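Notebook – dye bench, March

Indigo vat, second go. Started 7 in the morning because the room is quietest then and I wanted the kettle to myself.

Very happy with this one! The first vat went a muddy khaki and never got past it, and I was ready to blame the powder. Ye-rin read back through my notes and spotted that I had put the fructose in before the lime was properly mixed, so the lime sat in a lump at the bottom and did nothing for hours. This time I slaked the lime first, stirred it smooth, wetted the indigo with a drop of warm water and a few marbles in a jar, shook it till my arms ached, and only then put the three together. Within the hour there was a coppery skin on top and the liquid under it was a clear yellow-green, like weak tea with a bit of lime cordial in it. I shouted for people to come and look.

Recipe as used, for whoever does the next one: one part indigo, two parts lime, three parts fructose, all by weight. I weighed the indigo on the small balance and the rest on the kitchen scales. Water was straight from the hot tap, topped up from the kettle when it dropped. The paper strips said the vat was nicely alkaline, a bit high if anything, which is fine for cotton and linen but I wouldn't put the wool in yet.

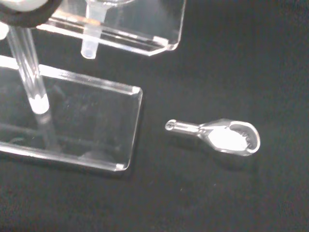 Chia-jung Kwok thinks the water matters more than I do. She filled a jar from the downstairs tap and another from the rain butt and wants to run two tiny vats side by side from the same jar of paste. I'm all for it. My money is on no difference at all, hers is on the rain butt giving a softer, greyer blue. Loser washes the buckets.

Cloth: cut 14 strips from the old Nillska sheet (plain cotton, washed so many times that there can't be any finish left in it) and scoured them with soda ash. The scour water came out the colour of strong tea even so, so I did it twice. Don't skip this, whatever the sheet looks like. Also two skeins of the Yazıcı linen thread that Reynaldo gave us, tied loosely in figure eights so the dye can get into the middle.

Dips were a minute each to begin with, then longer. Strips went in damp, squeezed out below the surface, and up into the air slowly. The change from green to blue is still the best thing I know in any craft. It goes from the edges inward and the folds hold on to the green longest. After the third dip the cotton was a proper washed-denim blue. After 6 dips it was darker than anything we got last year, and the linen had gone darker still – a real ink colour, with a slight shine where the thread is tightest. 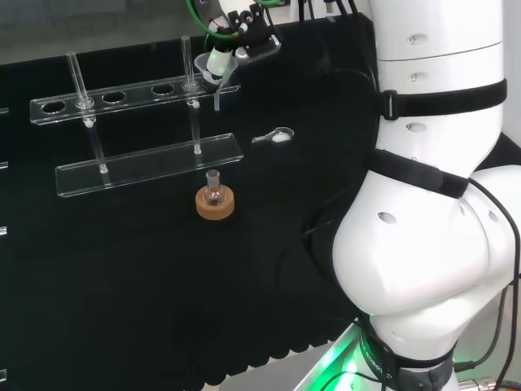
White arm with its two black straps, green glow down by the base.

Things that went wrong. I stirred too fast after the fourth dip and got air into the vat, so it turned blue on top and had to be left alone over lunch with another spoonful of fructose. Came back fine. One strip touched the sediment at the bottom and has a row of pale specks down one side, rather pretty, but don't copy it. Pacita suggests hanging an old sieve inside the bucket to keep cloth off the sludge and I can't think why we've never done that.

Rinsing took far longer than dyeing. Cold water till it ran clear, then a splash of vinegar in the last bowl to bring the lime down, then plain water again. The cotton felt a bit chalky before the vinegar and lovely after it.

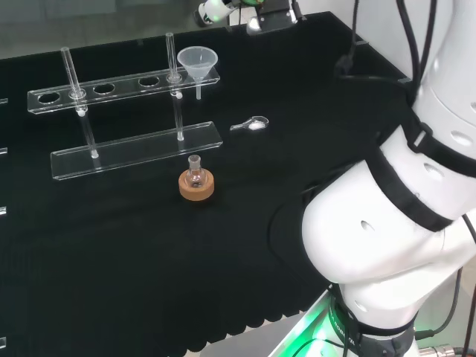

Clear rack, glass tubes upright, on the ribbed black surface.

Rub test on white cloth: the three-dip strips left next to nothing, the darkest ones left a smudge. Will try again when they've had a fortnight in the airing cupboard. Half of each strip goes on the south window under card so we can see how it fades.

To do next:
Feed the vat tomorrow morning, warm it, check for the coppery skin before anything goes in.
Ask Reynaldo if there is more of the linen.
Sieve for the bucket.
Chia-jung's two-water test, same paste, same strips, labels sewn on this time (the pencil washed off).
Wool once the strips read lower.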